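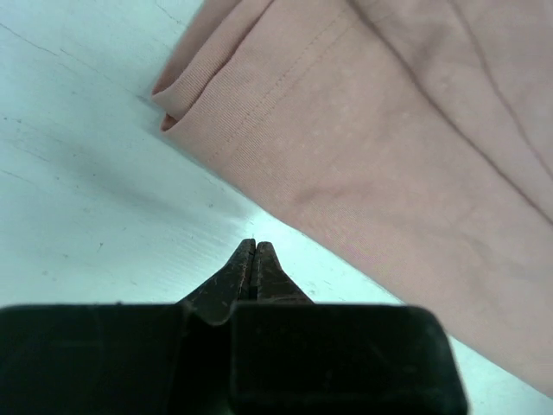 Home | Projects | Reports | News | Contact

Ostatlow Textile Handling Project
Progress report to the Povell Fund: demonstration visit, December

1. Purpose of this report

This report covers the demonstration visit held at the Ostatlow workshop under the second stage of the grant. The grant agreement requires the project to show its garment handling work to outside visitors before the stage closes, and to report to the Fund on what was shown and what was learned. A separate financial statement will be sent with the year-end papers.

2. Attendance and program

The visit was attended by 36 people. Most came from laundry and garment repair businesses in the region, including a party from Türkmen, our industrial partner. The Fund was represented by Guðlaug Hauksdóttir. Students from the Dondska training program joined the afternoon session.

The program opened at 10 a.m. with a short talk by Perihan Ersoy on the aims of the project. Visitors then moved to the work cell in groups of seven. This was a smaller number than first planned, but it allowed each person to stand close enough to follow the handling of the cloth and to put questions to the operator. Arben Vlachou ran the cell during the morning and Evangelia Moschos took over after lunch.

3. Work demonstrated

The demonstration used a single pink garment throughout. The team had considered preparing a range of items, but the Türkmen party had asked in advance to see one piece of clothing handled repeatedly from different starting positions. Their view was that a change of position says more about daily laundry work than a change of color or size, and the project team agreed.

Visitors were shown the approach to the cloth, the handling of a loose fold, and work with the garment held up off the table. Seams and hems received particular attention. A hem gives the fingers a thicker edge to take hold of, but a fold lying over a hem can hide it from the camera. Several visitors who run repair benches recognized the difficulty at once from their own work. 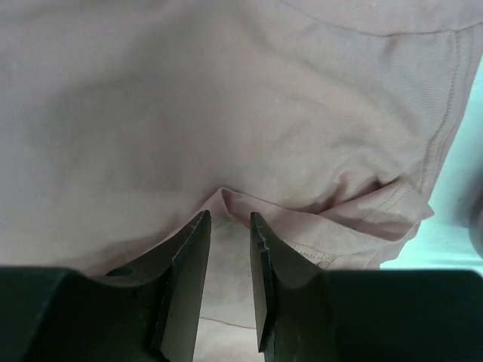 Yiğit Canpolat

The fingers in the cell are narrow and tapered so that they can reach cloth close to the table surface. They are also a wearing part. Small chips and scratches had developed on the finger edges by the time of the visit, and one guest asked whether a rough edge might catch on a fine knit. The team has no firm answer yet. We have added a finger inspection to the daily start-up list and will record the condition of each pair until the end of the stage.

Holding a garment between two grippers drew the most discussion. When cloth hangs between two points it sags and twists, and the parts of interest — a cuff, a side seam — may turn inward and be lost from view. Ms. Moschos explained that the next round of work will deal with how much the span should be stretched before the garment is laid down again. Visitors from the laundry trade asked that this be done with care, as overstretching is a common cause of customer complaints.

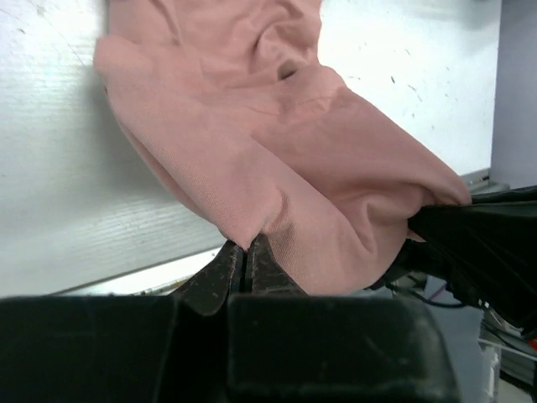

4. Comments received

Written comment cards were collected at the close of each session. The main points were as follows.

Speed. Over four in ten cards described the handling as slow for commercial use. The team accepts this. Speed is not a target of the present stage, and this should have been made clearer in the opening talk.

Noise. Visitors found the cell quiet enough to hold a conversation beside it.

Layout. Groups at the back had a poor view of the table. A second screen will be placed by the door for future visits.

Training. The Dondska students asked for time at the controls. Two places have been offered in the spring, subject to the safety induction.

5. Matters for the Fund

The project requests approval to move the remaining visitor budget into replacement fingers and a second screen. No additional money is sought. We would also welcome the Fund's advice on whether the next visit should be open to the public or again by invitation.

The stage remains on schedule in all other respects.

Home | Projects | Reports | News | Contact

This site uses cookies to improve your visit. Accept | Manage settings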